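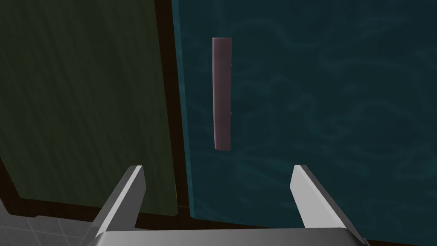

Where the Storage Went: Closets and Cupboards in the Stedcombe Flats

Project report, Housing and Everyday Life
Graziella Colombo
19/08/2023

1. The question

My project began with a complaint. I moved into a Stedcombe flat in June and found that my winter coat had nowhere to live. The people who drew up the building had clearly pictured a tenant with one coat, thin, and no vacuum cleaner. I wanted to know if older flats were kinder, or if my grandmother simply owned less.

2. What I did

I compared floor plans from two developments, Skunau (the older one) and Stedcombe, and measured built-in storage in four flats, two in each. I also read the Lindqvist housing pamphlet, all 908 pages of it. I still call it a pamphlet because the cover does.

Measuring was slower than planned. Tenants are happy to let you look at a kitchen and much less happy to let you open the hall closet. One man stood in front of his for the entire visit -- I have entered his closet as "not surveyed."

3. Findings

The Skunau flats had deep closets off the hall and a larder in the kitchen. Stedcombe replaced both with tall cupboards, which look generous on a plan and turn out to hold mostly pipes. Almost 4 square feet of my own kitchen storage is boiler.

Finishes got more attention than shelves. The Loltine brochure, which was used to sell the Stedcombe flats, spends a whole page on wall tile and a single line on storage, and the line is "ample." 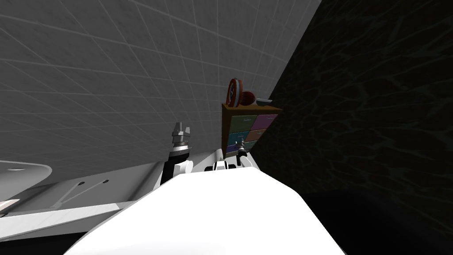 Figure 2. Gray square tile meeting a dark, veined wall.

4. Problems with the study

Four flats is a small sample, and one of them is mine, so I can't claim to be neutral. I also measured shelf depth with the doors open and forgot that in one Skunau flat the door had hooks on the back. Those figures are too high and I have marked them in the table.

5. Next steps

I would like to go back to Skunau and ask how the larders are used now. In the first flat it held a bicycle. The coat is currently on the back of a chair.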